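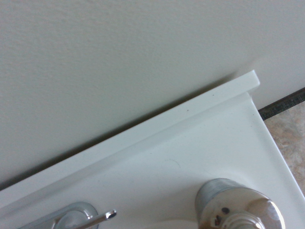
Fig. 1. Wrist camera view of the vanity top, with the lever at lower left.

So my half of the project was the wrist camera, and Nelli Kokkonen had the fixed cameras and most of the training runs. We wanted to know if a policy for bathroom counter tasks (pick up a thing, put it where it goes, leave the faucet alone) really needs both views. I went in pretty sure the wrist view would carry everything. Well, it didn't!

Look at Fig. 1 and you can see what I was up against. White wall, white counter, white backsplash, and the chrome picks up whatever color is nearby. A faint gray ring on the deck is one of the strongest features in the middle of the view. Our first encoder loved smudges like that, and I spent most of December finding out how much.

We collected 873 demonstrations by teleoperation. Damian Kozłowski, our supervisor, had suggested 2,000, but we ran out of lab time and I got slow after lunch (my worst ones are all from the afternoon, I checked). Each demo was one object, one start, one goal. I named the dataset Ilar and the policy code Trorik, because Nelli wouldn't let me call them both "final".

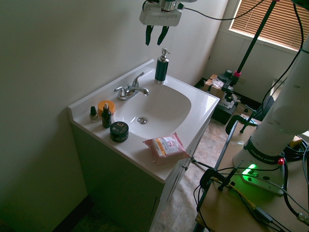
SETUP AND RESULTS

The arm is a Franka on a table next to the vanity, and the gripper comes in over the basin from above. For objects we used ordinary bathroom stuff: a dropper bottle, nail polish, a couple of jars, a soap dispenser, a packet of facial wipes. The wipes were the hard one. They bend, they slide, and when they hang over the edge of the counter the fingers have to come in at an angle I never demonstrated enough.

We held out 49 start positions and ran every policy on all of them. Fixed view alone did fine on getting near the object and then fumbled the last bit. Wrist view alone was great once it was close, but if it started over blank counter it just drifted. Both views together beat either one, and the gap was widest for the small bottles, which I would not have guessed.

What helped the wrist-only policy most was feeding it the last 8 images instead of one. If a jar slipped out of view for a moment, the policy could still head back toward it. Nelli thinks a longer history would do even better, and I think we'd run out of memory on our machine, so that argument is still open.

Stuff I'd fix next time: vary the blinds (we always ran in whatever daylight we had), record failed grasps too, and put more wipes in the training set. I'd also like to try the code on a counter that isn't white. The Friday group has a brown one and they've said yes, so that's where Trorik goes next.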